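Minutes - Gripper Upkeep Meeting, Mumport workshop
May 23, 2026. Joonas Huttunen in the chair, and also taking these notes, so complaints about either go to the same place.

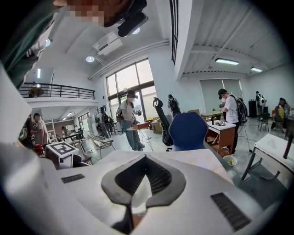 1. Minutes of the last meeting
Accepted. The action from January to "look into the slot" was carried over again. It has now been carried further than the gripper has.

2. Tissue in the slot
Crumpled white tissue is lodged in the black V-shaped opening of the hand-held gripper. Two theories on how tissue gets in there were offered and neither was minuted at the request of their owners. Agreed procedure:
Power off before anything goes near the slot, fingers included.
Pull the tissue straight up by the folds that stick out. Use the plastic tweezers from the Gunum kit. Screwdrivers are banned, and the long one has been moved to a drawer.
If it tears, stop and get a light. Do not push the rest down to see where it goes.
Wipe the thick rim and the slot with a dry cloth, then open and close five times with nothing in it.
Write it in the log. "Fixed it" is a mood and will not be accepted as an entry.

3. Grille strips
Both black ribbed strips on the housing to be brushed along the ribs, soft brush only. Compressed air was proposed, discussed at length and refused. The larger strip gets skipped because it is awkward to hold the thing at that angle. Please hold it at that angle.

4. Service interval
The Juntunen sheet says every 1,000 cycles. Our log says whenever somebody remembers. Agreed on a quick clean every 200 cycles and the full sheet at 1,000. The counter is to be read before the gripper is put away - reading it the next morning has produced some creative numbers.

5. Spares
Sukmont has quoted for a pack of 16 rim pads. We asked for a smaller pack and were sent the same quote with a friendlier greeting. Order approved.

6. Actions
Joonas to clear the slot and log it.
Joonas to order the pads.
Joonas to print the procedure and tape it inside the cupboard door.
The chair noted a pattern in the above. The note taker agreed.

7. Any other business
The good brush is missing from the kit. Return it to the top shelf, no questions asked. Meeting closed.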